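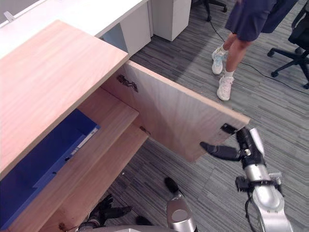

Sayce Interval Rower: Frequently Asked Questions

What does the Sarka score measure?
Sarka is the training load figure shown after each session. It combines average power, time at power, and the length of your rest periods. A hard 2 km piece and a long easy row can produce similar scores.

What is the scale?
Scores run from 0 to 1000 per session. The weekly total has no upper limit.

My score dropped but my pace did not. Why?
Check the rest setting. Longer rests lower the score even when the work intervals are unchanged. Also check that your body weight is current in your profile.

How do I set the damper?
Start in the middle of the range. A higher setting makes each stroke feel heavier. It does not raise the score by itself. Use the same setting for any session you plan to compare with an earlier one.

How should I warm up before intervals?
Row easily for five minutes, then do three short bursts of ten strokes with easy rowing between them. Time spent in Warm-Up mode is not scored.

Can I use a chest strap?
Yes. The monitor pairs with most standard straps. Wet the contacts, put the strap on, and select Sensors > Add. Only one strap can be paired at a time.

The monitor shows code 162. What does it mean?
The flywheel sensor has lost its signal. Stop rowing, let the flywheel come to rest, and reseat the sensor cable at the back of the housing. If the code returns, contact the Ornmont service desk and have the serial number ready.

How often should the chain be oiled?
Every 100 hours of use. Wipe the chain first, apply a thin coat, and wipe off the excess. Clean the seat rail weekly with a damp cloth. Do not oil the rail.

Do Manex plans work on this rower?
Manex plans for rowing load directly. Plans for the bike or ski trainer will not open.

When does the weekly total reset?
Monday at midnight, in the time zone set in your profile. A session in progress at midnight counts toward the week in which it started.

Can I delete a session?
Yes. Open History, select the session, and hold the left button. Deleted sessions cannot be restored.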